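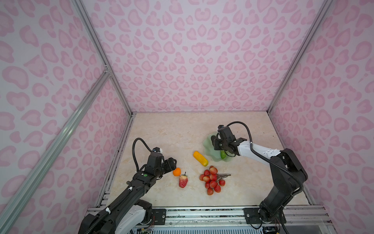
Ticket 264
Product: Sequeira tabletop, light beige marble pattern
Sold by: Galletico
Opened by: Anderson Bragança
Status: Closed

Customer message, 9:10 a.m.
I have small dark specks on the tabletop, near the middle. The pattern has faint veins and I first took the specks for part of it. They don't look like the veins though, and I don't remember them from when the top was put in. The pink leopard print panels on the three sides came in the same order and I have no complaint about those. The things we keep on the table are light: play fruit, a little artificial cucumber, a pale green glass dish shaped like a leaf. Is this a print fault, and if so is it covered?

Support reply, 10:25 a.m.
Thank you for writing. Two questions before we look at a replacement.
Do you feel the specks when you run a fingernail over them?
What have you cleaned the top with so far?
Please don't use a scouring pad or acetone in the meantime. Both take the finish off this top and we can't cover that.

Customer message, 11:40 a.m.
I feel most of them. Two I can't feel at all. Only a dry cloth so far. The cloth did nothing.

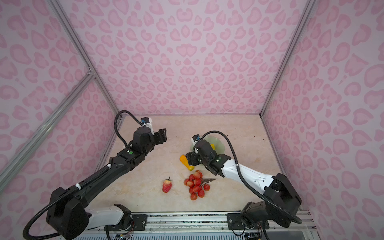 The specks stay within an area about as wide as my hand. Nothing like them toward the corners or along the walls. I also looked at the bottom of the glass dish, in case it had been dragging something around. It has a smooth foot and it was clean.

Support reply, 1:05 p.m.
If you can feel them, they are on top of the finish. Please try the following in this order.
1. Take everything off the middle of the top, the dish too.
2. Put a drop of dish soap in a cup of warm water. Wet a soft cloth and lay it over the specks for five minutes.
3. Wipe in one direction with light pressure.
4. Dry with a second cloth and check again with the fingernail.
If any are left, use the Berneck eraser pad, part 253, damp, with no more than the weight of your hand. Test it in a back corner first.

Customer message, 3:50 p.m.
Soap and water took off all the ones I could feel. The two flat ones are still there. I tried the pad in the back left corner, no dull patch, then on the two specks. No change.

Support reply, 4:15 p.m.
Those two are in the print. Small marks of that kind fall within what Gilla accepts for this pattern, so we can't replace the top for them. We have put a credit for one pad on your account. Please stop using the pad on that spot.

Customer message, 4:30 p.m.
Fine with me. The dish sits over them anyway. You can close this.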